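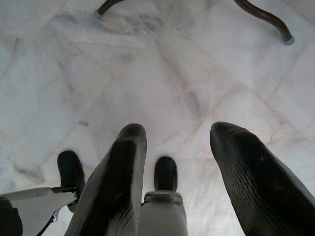 Lessons at Floor Level

By Imogen Sugden

The Erkwood Center for Assistive Machines keeps most of its equipment on the upper floors of its main building in Hirnavham, but much of the past year's work has been done downstairs, close to the ground. The subject of that work is a modest household task. An item has fallen under or beside a chair, and it has to be retrieved without disturbing the furniture. For a person with a stiff back or an unsteady gait, the task can be difficult or even dangerous. For a robot it remains surprisingly hard.

The Center's Floor Retrieval Program began in July with a staff of three and a single arm. Its purpose is to find out how people can best teach a robot to work in the narrow, cluttered space between the seat of a chair and the floor, and how much teaching is needed before the robot can be trusted there alone. The program does not write out the motions in advance. A member of the staff performs the task through the machine, either by taking hold of the arm and guiding it or by steering it from a control station a short distance away. The recordings of these sessions are then used to train the software that will later move the arm by itself.

"We had good results at table height, and we expected to carry them over," said Doina Pavlović, who directs the program. "The floor is a different place. The robot approaches from above, the legs of the furniture come in from the side, and a chair that looks simple from across the room is complicated when one is next to it."

Two Ways of Teaching

Guiding a robot by hand is the older of the two methods in use at the Center. The motors are set so that the arm supports its own weight and yields to pressure, and the teacher moves it through the task much as a golf instructor moves a pupil's elbows. The teacher feels contact directly. If a finger of the gripper touches a chair leg, the hand knows it at once and draws back.

The disadvantages appear after an hour or so. Working near the floor requires the teacher to kneel or crouch, and the quality of the motion declines as the teacher tires. The teacher's own hands and sleeves may also enter the view of the wrist camera, and software trained on such recordings can come to depend on things that will be absent when the robot works alone.

Remote control removes both problems and introduces others. The operator sits at a desk and moves a pair of handles, and the arm follows. The view comes from a camera placed near the gripper, so the operator sees the fingers, the floor between them, and whatever furniture lies ahead. Depth is hard to judge from such a view. New operators tend to stop short of an object or to press down too far, and nearly all of them move too slowly at first.

Gareth Hulme, the program's senior operator, came to the Center after a career in crane work and has trained everyone who now uses the station. He asks beginners to spend their first sessions without any object to pick up. They are told to lower the open gripper toward the floor, bring it near a chair leg, hold it there, and back away along the same path.

"People want to grasp something, because grasping feels like the job," Mr. Hulme said. "Most of the job is getting there. If the approach is poor, I can tell you before the fingers close that the attempt is going to be thrown out."

By the end of the first stage, the staff had recorded 217 demonstrations. Of these, 140 were judged good enough to be used in training. The remainder were set aside for a range of faults, among them hesitation, contact with furniture, and changes of plan halfway through a movement. The rejected recordings have been kept. Ms. Pavlović intends to use a portion of them to teach the software to recognize when an attempt is going badly. 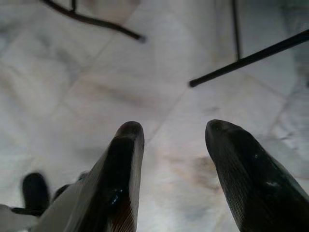
The choice of floor has received more attention than the staff had expected to give it. Pale stone is common in the apartment houses of Hirnavham, and many of the older residents whom the program hopes to serve live with it. Stone of this kind carries gray veins and cloudy patches, and the joints between the pieces may run at any angle. Early versions of the software, trained at a plain bench, sometimes treated a seam or a darker patch as the edge of an object and steered toward it.

The remedy was patience. Operators were asked to begin from many different positions, so that the same joint or vein would appear in one part of the view in one recording and elsewhere in the next. Over time the software learned to give less weight to the pattern underfoot. Chair legs proved more stubborn. A curved leg changes its apparent shape as the camera moves past it, and a thin dark rod may be mistaken for a shadow when the lighting is flat.

Lionel Lambert, who is responsible for training the software, compares the recordings to handwriting. Each operator has a recognizable style. Mr. Hulme comes down nearly straight and turns the wrist at the last moment. Ms. Pavlović prefers a long, shallow approach. Either method will succeed, but a system trained on an even mixture of the two may attempt something between them, and the result is often a gripper that hovers with no clear intention.

The Center has responded with a short written standard, now in its second edition, which sets out how an attempt should begin and end and leaves the middle largely to the operator's judgment. It runs to two pages. Mr. Lambert would have liked it to be longer, and Mr. Hulme would have preferred none at all.

The control station was supplied by Drallis, a small engineering firm in the same city, and was adapted by the Center's workshop to allow finer movement at low height. One alteration, requested by the operators, was a foot pedal that reduces the speed of the arm when it is pressed. It was fitted as a temporary measure and has since become the part of the station that visitors ask about most often. The workshop has also replaced the original desk chair, which had armrests that interfered with the left handle.

A Question of Trust

Support for the program comes from the Bergmann Fund, which has a long-standing interest in the care of older adults and which asked, as a condition of its grant, that future users be consulted from the beginning. Dorothy Lockwood, a retired occupational therapist, leads that part of the work. She has brought small groups of residents to the Center to watch the operators and, where they wish, to take the handles themselves.

Their comments have altered the program's priorities. The engineers had assumed that speed would matter a great deal. The residents were more concerned with noise, with scratches on the floor, and with whether the machine would move a chair from its usual place. Several explained that they rely on a chair back for balance when crossing a room, and that they would want to find it exactly where they had left it.

"That was a useful afternoon for everyone," Mrs. Lockwood said. "An engineer sees a chair as something in the way. For many of my former patients it is part of how they get to the kitchen."

Since those visits, any demonstration in which the furniture is moved, however slightly, has been marked as a failure, even if the item was retrieved. The rule has lowered the share of attempts that can be kept, and Mr. Lambert concedes that it has slowed his work. He supports it nonetheless.

The second stage will bring in a wider selection of chairs and stools, including some lent by the residents, and will compare the two teaching methods on equal terms. Ms. Pavlović expects that both will be retained. Her present view is that guiding by hand is the better choice for delicate movements close to a chair leg, where the sense of touch is of most value, and that remote control is better suited to gathering large numbers of ordinary attempts. She would like to see the question tested properly before she is quoted as having settled it.

In the meantime, sessions continue each morning at nine. Mr. Hulme has two new operators in training, and neither has yet been allowed to pick anything up.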